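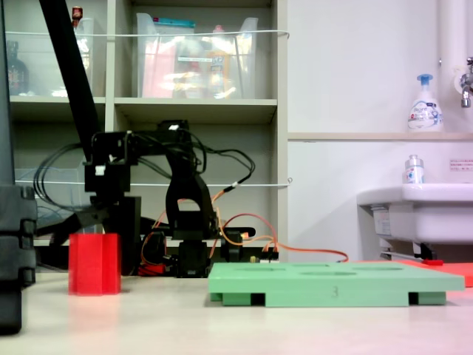
The arm was switched on at 7.30 and the operator signed the sheet to say so. The sheet had been drawn up at Fendby, where the company's offices were, and it had a column for remarks. In the first week the column was full. By April it held mostly ticks.

The operator had worked the same bench at Cadow for eleven years. The work was kitting: parts came in mixed, in tubs, and went out sorted, in trays, to a customer called Elville who fitted them into something for hospitals. A part was picked up, turned to the light, checked for flash along the moulding line and put down in the right recess. A good morning was 200 parts. The best day on record was 483, and the operator had done that with a cold.

The arm did not turn anything to the light. It lowered itself, closed, lifted, swung, lowered itself again and opened. Inspection had been moved to the start of the line, where it was done by a second person, who passed the good parts along. The operator's new duties were listed on a laminated card: load, start, observe, clear, record. Clearing meant that when the arm missed its grip, the operator pressed the stop, put the part back where it should have been, and pressed start.

It missed less than expected. The fault rate in the first month was high and then it fell, and the engineer who had installed it drove over from Fendby to look at the figures and went home again before lunch. He called the arm Ogura, after the program it ran. The people at the bench called it the arm.

What the operator noticed first was the hands. For eleven years they had ached at the base of the thumb from two o'clock onwards, and there was a tube of ointment in the drawer for it. In the third week the tube was found at the back, the cap stuck on. The ache had gone and so had the callus on the forefinger. The operator mentioned this to the nurse at the yearly check, and the nurse wrote it down as an improvement.

The second thing was the talk. Kitting could be done while talking. The eyes and the fingers were busy and the rest was free, and over the years the two people at the bench had got through a divorce, three house moves and most of the plot of a long television serial that only one of them watched. Observing could not be done while talking. It needed the whole attention, and gave very little back. If the operator looked away for the length of a sentence, that was when the wrist caught the lip of a recess and the motor began to whine. They tried it for some days. Then they stopped, and the second person was moved to the far end for inspection in any case, which settled the matter.

The third thing took longer to put a name to. The arm had a routine for picking up parts that had rolled on to their sides. It came in low, touched the part, drew it a few millimetres towards itself and then closed. The engineer had not written this as a set of steps. It had been recorded from the bench: for 30 hours, spread over two weeks, the operator had worn a sensor on each wrist and kitted as usual, and the recordings had gone to Fendby. The small pull towards the body was the operator's own. It had begun years ago, because of a bench with a slope in it, and had carried on after the bench was replaced.

On a level surface the pull did nothing. It added a fraction of a second to every lift. The operator worked this out one afternoon with a pencil on the back of the sheet, and the total over a year came to roughly two working days.

It would have been simple to report. There was a column for it. The engineer would have taken the movement out in an hour, and the change would have gone into the log with a number beside it. The operator wrote the word "pull", considered it, and put a tick over the top.

In the summer a trainee was sent to the bench for a fortnight. The trainee was quick, read the card twice and could load, start and record by the end of the first morning. Clearing was slower. The trainee put the dropped parts back with the fingertips, straight down, and they tended to tip.

"Bring it towards you a bit," the operator said.

"Why?"

"Try it."

The trainee tried it. The part sat up in the fingers and went in cleanly. The trainee did three more the same way and said that it felt odd, and then that it was the same thing the arm did.

"Yes," the operator said.

"Did they teach you that on the course?"

There had been a course. It had lasted a morning and had dealt with the stop button. The operator said that some of it had come from there, and asked the trainee to fill in the sheet.

The notice about the second arm went up on 28/09/2020. It was one page long. It said that inspection would be done by camera from the new year, that there would be no compulsory losses, and that staff at the affected positions would be offered places in the packing hall or terms for leaving early. Questions could be put in writing. The second person read it standing up, with a coat on, and said that packing was at least warm.

The operator's post was not affected. Each arm needed someone to load and clear it, and the same someone could do both if the benches were pushed together, so a fitter came and pushed them together. He asked whether the old stool was wanted. The operator said to leave it.

The new arm arrived in a crate with the program already on it, copied from the first. It was bolted down and switched on and given a tub of parts. The first one it went to was lying on its side. It came in low, touched the part and drew it a few millimetres towards itself.

The operator signed the sheet, wrote in the time, and went along to the packing hall to see if anyone was on their break.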